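Why Does a Sponge Hold Water?

Pick up a dry sponge and squeeze it. It squashes down small, and when you let go it pops back. Most of what you squeezed was air. A sponge is full of tiny holes, and many of them join up like tunnels.

When you put a sponge in water, the water creeps into the tunnels and pushes the air out. That is where the bubbles come from. Water sticks a little to the walls of each hole, so it stays inside when you lift the sponge up. Squeeze it, and the holes get smaller and the water runs out.
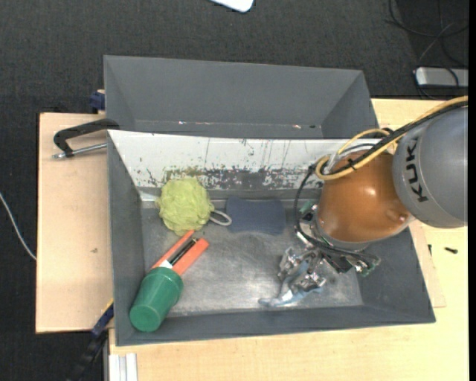

A puffy bath sponge works in a different way. It is made of mesh, which is a kind of net, gathered into a ball. The holes in the net are big, so water runs through quickly. The mesh is good at mixing soap with air, and that makes lots of foam. Many bath sponges have a loop of cord so you can hang them up to dry.

A plastic cup has no holes at all. Water can't soak into it. It holds water only when it stands the right way up.

Try it yourself

You need a kitchen sponge, a mesh bath sponge, a plastic cup and a bowl of water.

1. Dip the kitchen sponge in the bowl and let it fill up.
2. Lift it out and squeeze it over the cup.
3. Mark the water level with a marker.
4. Empty the cup and do the same with the bath sponge.

Which one held more? Wipe up any spills when you finish.

Written by Rebecca Bassi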